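Stanedton Kitchen & Table list
Home | Archive | Threads | Subscribe | Contact

Re: chopsticks, upright holder or drawer?
Posted by Aurelia Zwahlen, 9:00 am

Loan Khúc wrote:

> I've finally run out of patience with the chopsticks in our drawer.
> They slide under the cutlery tray and I end up with one of each
> length. I'm looking at a Pindedier upright holder for the bench but
> I'm worried they will stay damp in it. The last thing I had was a
> glazed jar and the ends went grey and furry by the end of summer.
> Does anyone keep wooden ones standing up? Do you store them tips up
> or tips down? And is it worth sorting them into pairs?
>
> Loan

Hi Loan,

We went from the drawer to a holder in January and I wouldn't go back. A glazed jar is about the worst thing for plain wood. There's no air at the bottom and whatever runs off the sticks sits there. Get something with holes in the sides, and check whether the base comes off. If it doesn't, you will need a bottle brush.

What we do now:

Wash by hand in warm water with a bit of detergent, straight after the meal. No soaking. I used to leave them in the sink overnight and that is what split the old set.

Roll them in a tea towel, then lay them out flat on the table until they are dry to touch. I leave a gap between them. In winter they stay out until morning.

Only then do they go in the holder, eating end up. My mother-in-law does it the other way and hers are fine, but her kitchen gets the sun all afternoon and ours doesn't.

Tip the holder out once a week and wipe the base with vinegar and water.

I tried oiling a few with the Berkolix board oil. It made them look better for a fortnight but they were slippery with noodles, so I stopped. The rest of the bottle is going on the chopping boards.

On pairs, I gave up. If you buy them all the same length and the same plain wood, any two will do and you just grab a couple. The painted ones from Frimpong are kept separately in their box, because the lacquer chips if they knock about with the others.

Put the holder well back from the edge of wherever it lives. A tall stick in a light holder will take the whole lot over if a sleeve catches it. I have ours on the round table with the gingham cloth most of the time, and it gets shifted to the counter when we need the room.

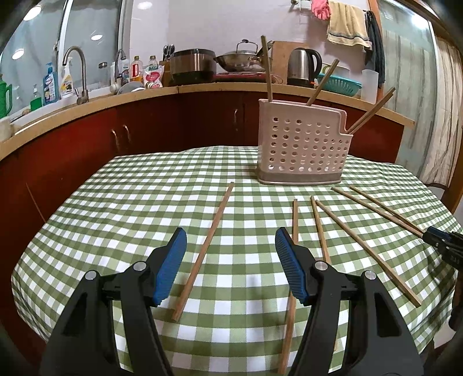 Loan has since written back to say the drawer is being cleared this month whatever happens, and that damp at the bottom is still the main worry, so a removable base will decide it. Fair enough. I would also look at the height. A short holder lets long sticks splay out to the sides, and you'll be forever pushing them back in.

If any of yours already have grey ends, I'd throw those out. I tried sanding a pair and the colour went right through.

Does anyone know a good way of getting turmeric out of bare wood? Bicarb did nothing.

Aurelia

Recent threads
Tea towels that dry properly
Round tablecloths, how much overhang?
Bamboo steamer smells musty
Wooden spoons in the dishwasher
Rice cooker with a scratched bowl

Previous | Next | Back to top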